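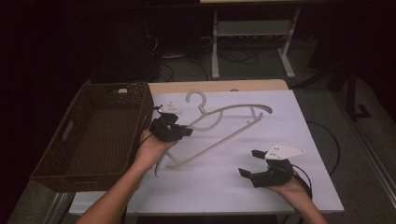 Hanger task, both grippers in hand. Brosmont studio.

Operators wanted: hand-held gripper recording, part time

Brosmont, ground floor. Start in November, sooner if you can.

We need people to do household jobs with a pair of grippers while we record. You hold one in each hand, you do the task, you reset the table, you do it again. The recordings go to Cosent, who use them to train a model that will run on a two-armed robot. No experience with robots needed. Steady hands and a bit of patience, yes.

Short notice on this one, sorry. Read the whole thing before you write in please, most of the questions we get are answered further down.

What you'd be doing

Clothes and laundry tasks first. Hangers, baskets, folding, sorting. Kitchen set after that, probably, depends how quickly we get through the first list. Each task has a card with a start position, an end position and a few words on what counts as a good take. One take is anything from a few seconds to a couple of minutes. You press the pedal, do it, press the pedal again.

The hanger set is where new people start. Small object, thin edges, awkward shape, has to be picked up from lots of different positions. Hook away from you, hook towards you, flat, diagonal. You'll get to know hangers very well.

You do not need to be fast. Slow and clean beats quick and jerky, the model copies whatever you do. If you drop something, don't stop the recording. Pick it up and carry on, then mark the take as "recovered" on the sheet. Those are useful to us, we want more of them. What we don't want is dropping things on purpose, it shows.

Current target is 3602 accepted takes for the laundry list. Accepted means checked, so do not panic if some of yours get thrown out in the first week. Everybody's do.

Shifts

Mornings 8.30 to 12.30, afternoons 1.30 to 5.30. You pick a minimum of two a week. Tuesday is the busy day and we are short on Tuesday afternoons especially, so say so if you can do those.

Recording is in blocks of 12 minutes with a proper break after each. Grippers aren't heavy but you feel it in the wrists and forearms by the end of a shift, more than you'd think. Please take the breaks. People who skip them get sloppy and then we have to bin the takes anyway.

No home working, the kit stays here.

Pay

105 a shift, paid weekly. Same rate for training shifts. There's no bonus per take and we're not going to bring one in, we tried it on the Jodeo job and the quality dropped off a cliff. Travel isn't covered. Tea and coffee are.

Who we are after

Over 18, able to stand for most of a four hour shift. A stool is available and some operators use it, tell us if you need to sit the whole time and we will set a table lower for you, this is fine.

Both hands working comfortably. You'll be opening and closing the grippers with your fingers all day. If you have had wrist trouble or RSI before, think hard about this one and talk to us first.

Left handers very welcome!! We have far too many right handed takes. If you're left handed put it in the subject line.

Able to read a task card in English and follow it as written, even where you can think of a better way. Do tell us the better way, afterwards. Some of the cards have been rewritten by operators and they are better for it.

Nice to have but not needed: shop work, laundry work, care work, sewing, anything where you've handled a lot of clothes. Also anyone who has done labelling or data entry, as there's some checking work going too (see below).

What to wear

Plain top, sleeves that stay up or stay down. No dangly bracelets or big rings please, they catch. Watch off. Flat closed shoes, there are cables on the floor. Long hair tied back.

What gets recorded

The view from head height, the two grippers and their positions, how far open they are. Your hands and forearms will be in the video. Your face won't be, the camera looks down at the table. Sound is off. If you have a tattoo on your hand or arm you'd rather not have in there, we have plain sleeves in a couple of sizes.

You sign a consent form on the first day. It says what's kept, where, and who gets it. Take it home first and read it if you want to, lots of people do. You can pull out at any point and you'll be paid for the shifts you've done. Takes that have already been sent to Cosent can't be pulled back, and the form says that too, so do read that bit.

Your name isn't attached to the recordings. You get an operator number.

Training

Two shifts, paid. Ah-rin Byun runs it. First shift is mostly getting used to the grippers, which feel odd for an hour and then don't. You'll practise opening and closing without moving your wrist, handing an object from left to right, and putting things down without letting go too early. Second shift is real takes with someone sitting next to you.

After that you're on a table by yourself with one of us in the room. We look at your first 5 accepted takes with you and go over anything that needs changing. Common ones: elbows drifting up, leaning in so your head blocks your own view, starting to move before the pedal, forgeting to put the hanger back in a new position for the next take. Last one is the biggest by miles. If every take starts the same the whole set is no good to us.

Checking work

Separate from the recording, same rate. You sit at a screen and go through other people's takes, mark start and end, tick accepted or not, pick a reason from a list. Done in the Yook tool, takes a morning to learn. Good for anyone who can't do the standing or wants to mix it up. You can't check your own takes.

How to apply

Send a few lines, no CV needed. Tell us:

Your name and a phone number
Which shifts you can do and when you can start
Left or right handed
Recording, checking or both
Anything we should know about standing, sitting, wrists, eyesight etc.

Write to A-yeong Yoo, operator desk, through the contact form on the Brosmont page, pick "studio work" in the dropdown. Don't ring the main number, they can't help you and will only pass it on.

We'll ask you in for a half hour trial. You pick a hanger up off the table with the grippers, hand it across, put it down, a few times over. It's mostly so you can see wether you like it. Some people really don't and it's better to find out then. The trial is unpaid but short, and you'll hear back the same day.

Glasses are fine. So are contact lenses. Varifocals can be a pain with the head mount, bring an older pair if you have one.

Friends applying together, fine, but send separate messages. We can't promise the same shifts.

Places go as they're filled so there's no closing date. If the advert is still up we're still looking.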